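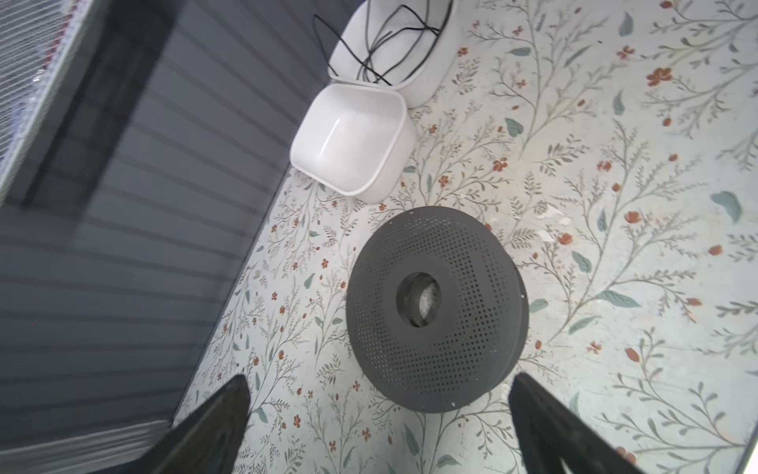

Wanted: people with type 2 diabetes who'd let us look at their feet

Hi, neighbors. I coordinate the Homer study out of the Kahraman Clinic in Kavport, and I'm looking for people to join us. If you have type 2 diabetes and a pair of feet, please keep reading (one foot is fine too, we have people in the study who've had an amputation on the other side).

What we want to find out is pretty simple. Most folks with diabetes get their feet checked once a year, if that. A sore can start and get nasty in a lot less time than a year, especially if you've lost some feeling down there. So we're testing whether a short check you do yourself at home, with a phone call from a nurse to back you up, gets problems in front of a clinician sooner than the yearly visit does.

We need 400 people for the whole study, from Kavport and from the Pallgate side of the county. Kavport has been wonderful and is filling up. Pallgate, I'd love to hear from more of you! I know it's a drive, so we're running our visits at the Pallgate library too, in the back meeting room, and you can park right by the door.

What you'd be doing

You come in for a first visit. A nurse checks the feeling in your feet with a thin nylon thread and a tuning fork, takes your pulse at the ankle, and asks a bunch of questions about shoes, blood sugar and how you've been walking. Wear socks that come off easily. Plan on being there most of a morning or afternoon, and bring a list of your medicines or just the bottles in a bag – people do, it works great. 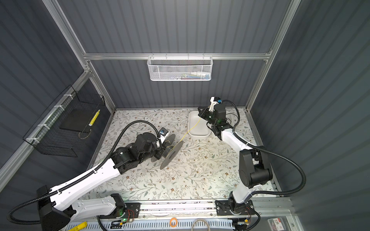 After that a computer puts you in one of two groups, and neither you nor I get to pick. One group does the home check every evening and gets the nurse calls. The other group carries on with their usual care and gets our printed foot care booklet. Both groups are followed for 12 weeks, and then everybody comes back for a second visit that's a lot like the first one.

The home check takes a few minutes. You look at the tops, the soles and between the toes, with a long-handled mirror we give you, and you mark what you find on a paper chart. You can use the phone version if you like that sort of thing, but the paper is just as good and plenty of people stick with it. If you can't see or reach your feet, a spouse or a friend can do the looking.

Who can join

You need to be an adult with type 2 diabetes, live in or near Kavport or Pallgate, and have a phone of any kind. You can't join if you have an open foot ulcer right now. If that's you, please call your doctor today and don't wait on us.

You don't need to have numb feet. You don't need good blood sugar numbers either, and no one here is going to scold you about them. 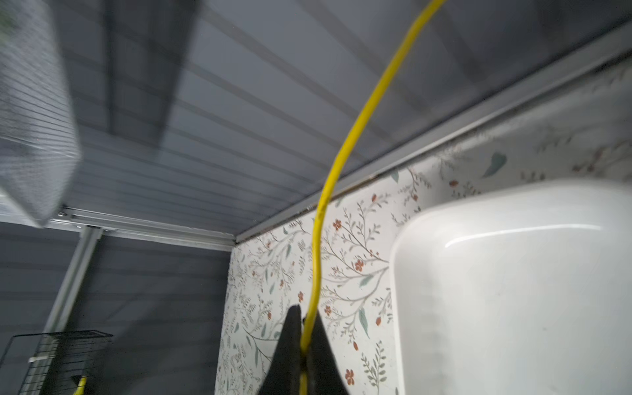 One woman asked at our last info evening whether she'd lose her regular podiatrist if she signed up, and said she'd waited far too long for that appointment to give it away.

You won't lose anything of the kind. Keep every appointment you have. We don't change your medicines or your care, and we only send results to your doctor if you say yes to that on the form.

Money and the fine print

You get $100 once the second visit is done, as a check in the mail, plus bus or gas money for both visits. There's no charge to you for anything. The risks are small, mostly the bother of it, and some worry if we find something you didn't know was there. If we do find something, a nurse talks it through with you before you leave and calls your doctor's office with your okay. You can quit whenever you want and you don't have to tell me why – though I'm nosy, so I might ask.

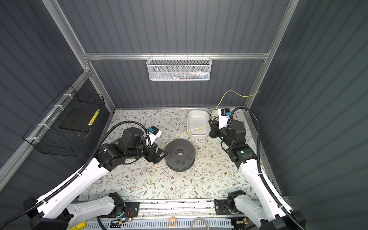 Kahraman Clinic Community Newsletter, Vol. 12, No. 2

To sign up, stop by the front desk in Kavport and ask for a Homer card, or pick one up at the library checkout counter in Pallgate. Fill in your name, your phone number and a good time to call. I do my calls after 4 p.m., and I leave a message if you don't pick up. We're taking new people through July.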